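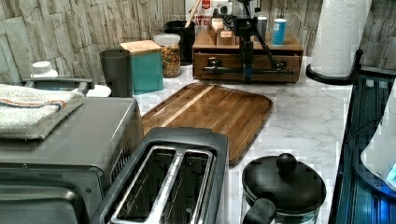 The demo kitchen at Brollau's open day, toaster end of the counter.

I went to the Brollau open day on Thu 15 October expecting to be sold something, and I was. The pitch is a kitchen helper called Stesik that puts things away, wipes down and, in the words of the flyer, "learns your counter." The flyer also says 1092 hours of practice went into it. Practice at what, it doesn't say.

I'll give them credit for the kitchen. Marble-pattern counter, stone backsplash, toaster jammed up against the toaster oven, a towel thrown over the top. Jars and canisters along the wall. It looks like a place where somebody makes breakfast, and I've been to enough of these things where the robot gets one mug on a white table.

The job I watched was moving a cup from one end of the counter to the other. It took 4 minutes. The second try was faster, but an employee had nudged the cup first, and when I asked about it I was told the starting position was "a little ambitious." My starting positions at home are all ambitious. I have kids.

Prapai Rattanakul, who ran the session, was straighter with me than the flyer was. I asked what happens when the lid of a pot is hot. She said they hadn't tested that with visitors in the room and she wasn't going to guess. I asked about glass jars and she said they break some. Fine. I'd trust a company that put that on the flyer.

Then there's the money. The monthly fee is 200 dollars, plus 600 up front for setup, and setup means a person comes to your house and moves your stuff around until the thing can cope with it. So you tidy the kitchen for the robot – and then it tidies the kitchen.

Zunico is supposed to be showing its own version in the spring. I've signed up for that one too, and I'm bringing my own cup.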